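Wirero tidying arm: four weeks with our shelves
Reviewed by Vega Rivas

Print | E-mail | 12 comments 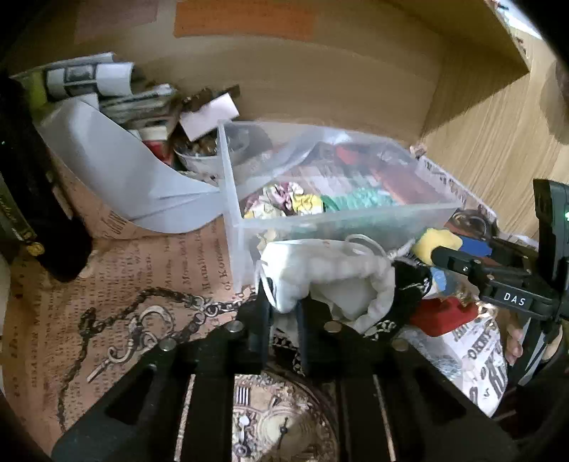 I wanted to know if a machine can already do the boring chore of putting small things in order. After 28 evenings with the Wirero, my answer is: partly. It lifts boxes and books well. Soft things are harder – a cloth bag changes its shape each time, and thin chains it mostly refuses. One cubby took it 37 minutes. My sister needs four.

The app is clear and the motor is quiet. For a workshop with equal parts in equal trays I would recommend it. For a home, I would wait.

Shares: 70

Related reviews
Ernton window cleaner
Eze folding table
Bristireo floor mop, second version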